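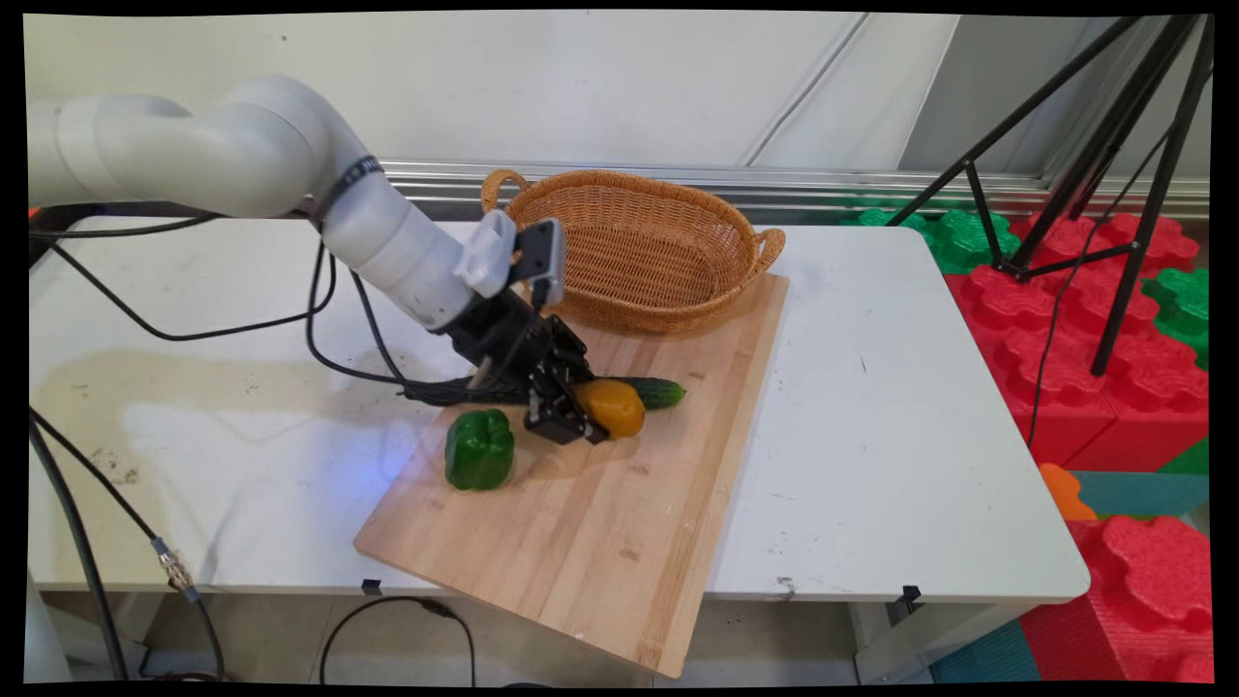 Jolien Smits

Gernby Community Kitchen
Minutes of the October meeting, held in the Masson Room at 11 am

Present: Grażyna Rutkowska (chair), Cyprian Borkowska, Paraschiva Bratu, Jolien Smits (minutes)
Apologies: Leszek Laskowska

1. Previous minutes
Accepted with one correction. Under item 4, "Skastgate" should read "Skastgate Road".

2. Vegetable preparation
The meeting discussed how produce is set out before cooking classes. Cucumbers and bell peppers, green and yellow, are to be placed on the wooden cutting board, with the wicker basket at the far end of it. Ms Bratu asked that the basket be left empty until the board is ready to be cleared – produce had been going back into it unwashed.
Agreed. Ms Bratu to amend the preparation sheet.

3. Cutting boards
Ms Borkowska reported that 12 boards are in use and that two have split along the grain. Replacement was approved. The boards are to be oiled monthly and stored upright.

4. Purchases
Invoice 2623 from Wenora, for tea towels and aprons, was approved for payment. The chair noted that the colour of the aprons differed from the order and will write to the supplier.

5. Class numbers
The limit of eight per class stands. A request for a second evening class was held over until Mr Laskowska can attend.

6. Other business
The cold tap at the rear sink is still dripping. Ms Borkowska to follow up with the plumber.

The meeting closed at 12.10 pm.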